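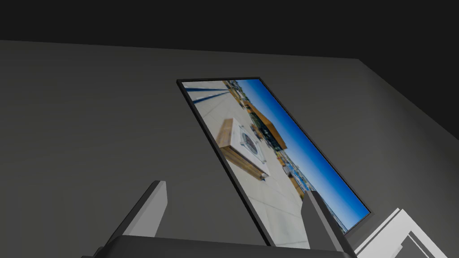 Week 3: Hanging pictures, and why eye level is an argument

Right, settle in, this one's a favourite of mine. Last week we did floor plans and how people drift round a room. Today we go up the wall. These notes cover what I said out loud plus a couple of bits I ran out of time for (sorry to everyone at the back who got the fast version).

Where does the middle go?

Most galleries pick a centre line and stick to it. You choose a height, say 1.5 metres from the floor, and the middle of every picture sits on it, big or small. New people nearly always line up the tops instead, and then wonder why the small ones look as if they're trying to escape through the ceiling!

The sum, once more, for those who asked:
Take the height of the picture and halve it.
Add that to your centre line. You now have the top edge.
Pull the wire or cord tight, as if it were on the hook, and measure from it up to the top edge of the frame.
Take that away. Mark the wall there, in pencil please.

Do it on paper first. I still do, and I've been at this since before some of you were born.

Who is the eye level for?

We had a good row about this in the seminar and I'd like to keep it going. Raed Bataineh argued that 1.5 metres suits a standing adult of middling height and hardly anyone else. Fair point. If you're in a wheelchair, or you're seven, you get glare and the underside of the frame. Yolanda Rosenthal hung her whole Fenenness show lower than usual and I went along expecting to hate it. I didn't. I stooped a bit for the first room and then forgot all about it.

Have a think about labels too, which matter even more. A picture hung slightly high can still be enjoyed. Small type hung slightly high is just a grey smudge.

One picture, one wall

A single work on a big plain wall is the hardest thing to hang well, I think. There's nothing to line it up with except the room, so people start staring at the corners and the ceiling line, and if the building is wonky (Clodovmont is terribly wonky, you'll see on the visit) you have to decide whether to be level with the earth or level with the room. My rule is to trust the spirit level first, then walk to the doorway and look. If it looks wrong from the door, cheat a little towards the ceiling.

Light

Paper and textiles: keep it at 50 lux or thereabouts. Oils can take more, and 200 lux is the figure you'll meet most often. Dark walls make a dim room feel dimmer, so test with the paint on. We'll do meters properly in January.

For next time

Read the Naseri chapter on frames and glazing, only the first half.
Pick any picture hanging in a public building, a dentist's will do, and work out its centre height. Bring the number and tell us whether you'd move it.
Ehsan Ranjbar and Pejman Dehghan are presenting first, then whoever is brave.
Tape measures are in the tall cupboard, and I'd like them all back this time.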